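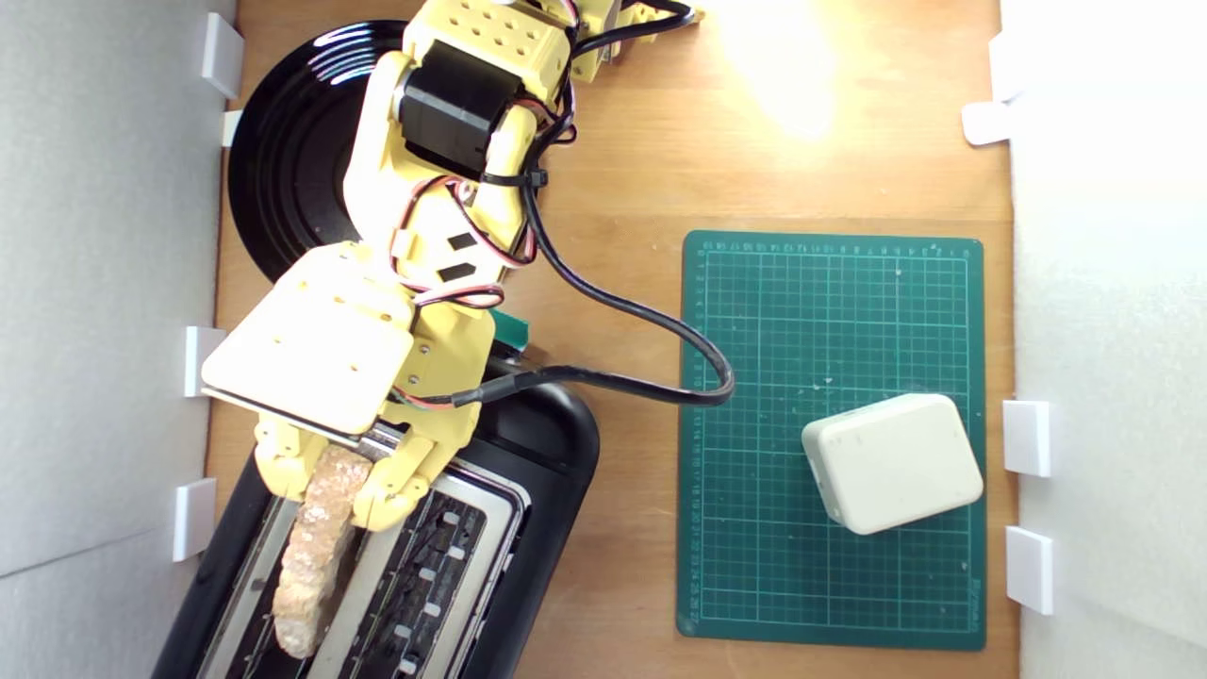

3 min read

Bench notes, toast cell, February 2026

Wunden want a yes or no from us before the Dillside kitchen gets its new layout in June. I'm writing down where I am with it now so I can't claim later that I was in favor all along.

The job as written in the request: Olo takes a slice, puts it in the toaster, takes it out, puts it on the plate. The breakfast line at Dillside serves 148 people on a full morning. The request says toast is "a repetitive task well suited to automation." I would like to know who wrote that and whether they have stood next to the person who does it.

I did, for one morning. She makes toast, yes. She also wipes down, refills the butter, hears that the dishwasher is beeping again, and tells a man on crutches to sit and she'll bring it over. The toast takes up her hands for a few seconds at a time and all the rest goes on in between. If you take out the toast you have taken out the one thing with a number attached to it. I don't see how that adds up to a position saved, and the spreadsheet we were sent has it as half of one.

Bench side. Placing a slice in the slot takes 43 seconds at the speed we are allowed to run it. I can do it without looking. Colleague says speed is the easy part and will come. Maybe. It was also going to come last summer.

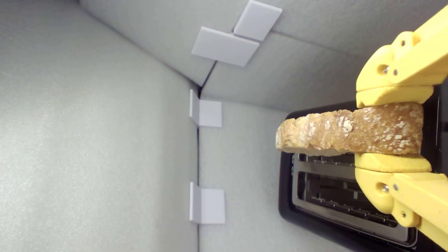

What bothers me more is the bread. Olszewski deliver to Dillside and their loaf is hand cut on site, so the slices come thick at one end and thin at the other, with holes. A firm grip crushes the thin end. A soft grip lets the slice swing and it catches on the rim of the slot. We have a setting that copes with most of them, and I have been told "most" is fine for a first report. It's fine if there is a person standing there to deal with the others. Then the person is still standing there, only now she's waiting on a machine.

Somebody upstairs has already suggested the fix, namely switching to sliced sandwich bread. So we would change the breakfast to suit the gripper. I want it on paper that this was raised before anyone asked the people who eat it. Olszewski haven't been asked either, as far as I know.

Toasted slices are a separate problem. They are stiffer, which helps, and they shed crumbs, which doesn't. Crumbs end up in the finger joints. Add to the list: who cleans the joints, with what, and on whose time. I asked and the answer was "kitchen staff, end of shift, 10 minutes." That is ten minutes a day of new work for people who were told they were getting work taken away. It's also a cleaning job with small screws and wiring close by, in a place where the usual method is a wet cloth and plenty of force.

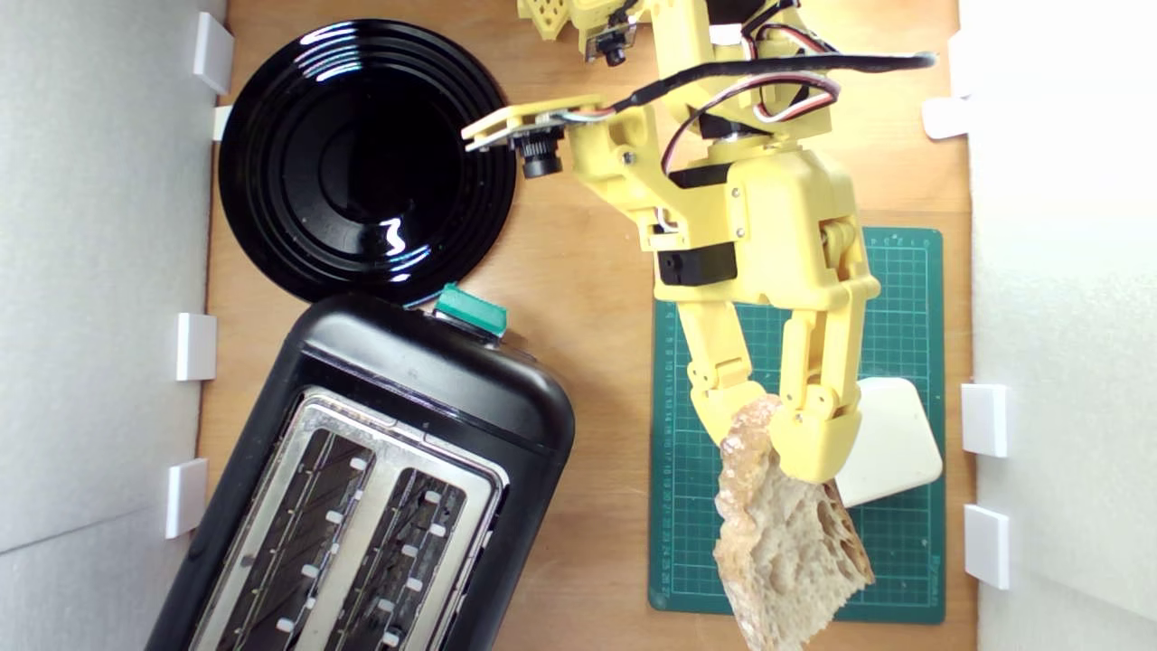
To be fair to it. The cook who came over to see the bench liked it more than I do. She burns her fingers fishing out short slices and would happily give that part away tomorrow. She wanted to know if it could do just that, the getting out, and leave the rest to her. Good question. We never set it up that way, as the request asked for the whole cycle start to finish. I think a pair of toaster tongs would do the same for her, but I'm leaving the question in as she was the first person to ask for something she would use.

She also asked whether she'd have to watch it. I said at first, yes. She said "at first until when?" I had nothing for her.

Two things I'd want before Wunden get any kind of yes:

1. A full breakfast service with the real bread, nobody from our side in reach of the arm, and the kitchen's own people saying when it's in the way.
2. The half position removed from the spreadsheet until there is something behind it.
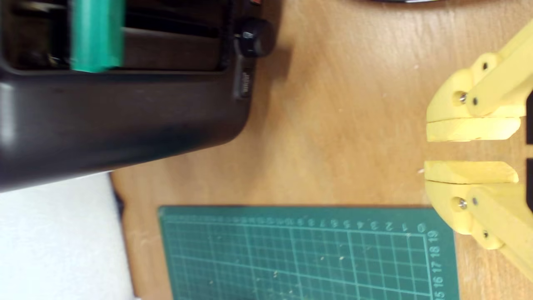
Colleague read this over my shoulder and thinks I'm being hard on a bench setup. Point taken, it's a bench, and the arm is doing better than it did before the holidays. My trouble is with the page that got stapled to it. If this went out as "here is a thing that can handle a slice of bread, what would you do with it" I'd sign today.

To do:
- get a bag of end slices from Dillside, the ugly ones
- try the take-out-only cycle, toast already in the slot
- write down actual cleaning time, with a cloth, done by someone who didn't build it
- ask what happens to breakfast if Olo stops halfway with a slice in the toaster. Pulling the plug on the toaster is the current answer and I don't love it
- new pads for the fingers, order is still sitting in drafts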